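Plirkside Home Help > Furniture > Wood Surfaces

Light wood tabletop: solid, veneer or printed? And how do I deal with the shine?

Posted by tableside146
Jul 11, 2021

I picked up a secondhand worktable for $70 and the seller had no idea what the top is made of. It's a pale blond color with thin wavy lines running mostly lengthwise. In some places the lines open out into ovals and swirls, and in others they run nearly straight.

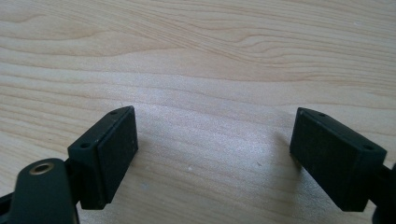
The top in my workroom, with glare in the middle.

I'd like to know what wood it could be and whether I can sand it. The shine bothers me when I work near the window. I would be happy with a duller finish, but I don't want to go through a thin layer and ruin it. The label underneath says Gamska and 158, and I couldn't find anything under that name. So far I have only wiped it with a damp cloth.

3 replies

graincheck
Member

Maple or birch would be my guess. They are hard to tell apart in a photo, and a stain or clear coat changes the color enough to throw you off. I wouldn't worry about which one it is. The care is the same for both.

What matters more is whether it's solid. Look at the end of the top, where the lines should stop if it were a board. On solid wood you will see end grain there, and the lines on top will carry over the edge and down. If the edge has a separate strip on it, or the pattern stops dead at the corner, treat it as veneer. Then look at the underside. If the grain there has nothing to do with the grain on top, that's another point for veneer. Any screw holes underneath are worth a look too, as you can often see layers or chips inside.

Don't start with sandpaper. Veneer on newer tables can be very thin and you won't get a warning before you're through it.

pluter_fan

Just put a tablecloth on it. I had the same problem with a Pluter desk and never sanded anything. 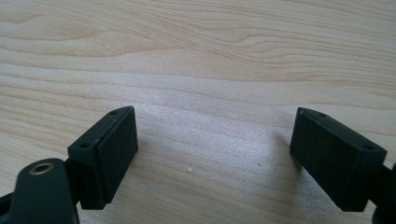 bench_and_brush
Refinisher, Prata Wood Shop

I agree with the first reply about checking the edges. The long curves and ovals you have toward one side, with straighter grain next to them, are what you get when a log is cut flat or peeled. Both solid boards and veneer can show that, so the pattern alone won't settle it. Repeats might. If you find the same oval twice along the table, it's veneer or a printed surface. A printed surface will also look like tiny dots under a magnifying glass.

For the glare, first clean the top properly. Use a few drops of dish soap in warm water, wring the cloth out hard, wipe with the grain, then dry it. Old spray polish leaves a film that can shine more than the finish under it.

If it's still too bright after that, and you're sure it's wood with a clear coat, you can dull the coat without touching the wood. Take a fine gray abrasive pad and rub lightly along the grain, full length, with the same pressure each time. Try it first in a spot that doesn't show. Wipe off the dust and look at it from the chair you normally use. Two light passes are better than one hard one. If the dust comes up tan, stop, you are into the wood.

On a printed top leave the pad in the drawer. Moving the lamp or turning the table so the window is beside you will do more.

tableside146
Original poster

Thanks. There's a strip along the edge and the grain underneath doesn't match, so I'm calling it veneer. I washed it with the soap and will try the gray pad near the back corner in August when I have the room cleared out.

2 people found this page helpful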